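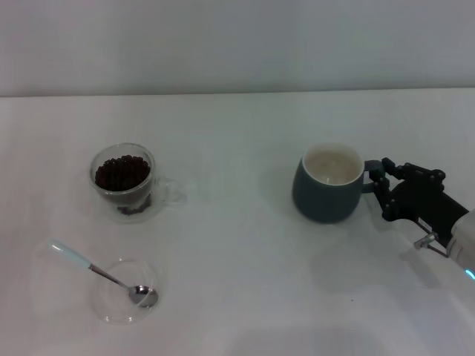

The gripper on the handle of the grey mug, with the coffee beans over on the left.

I spent Saturday morning at Flikon's open day in Clunbridge, where they let visitors teach a robot arm to handle a mug, and I've been going on about it to everyone since! You sit at a little desk with a controller in your hand, and whatever you do, the arm does too (a touch later than you'd like, at first). Each go gets saved, and once there are enough of them the robot has a try by itself.

Ebenezer Boateng, who runs the sessions, told me they want 28 good goes from each visitor. I managed two before my tea break and was rather proud of both. He says most people grip far too hard to begin with – I certainly did – and that slow, dull, steady movements are what you're after. A mug handle is fiddlier than you'd think when you can't feel it. 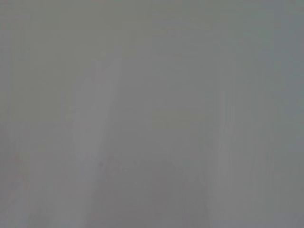 The arm is called Uka, by the way, and there's a second one called Shokri that was having its cables changed, so we all took turns on the one. You get 45 minutes each, which went in a flash. My neighbour in the queue had done it in June as well and reckons the controller is much lighter now, and she was miles better than me at lining up the fingers.

The next open day hasn't been fixed yet, but you can leave your name at the front desk and they'll ring you. Wear something with short sleeves if you go, as my cardigan kept catching on the controller.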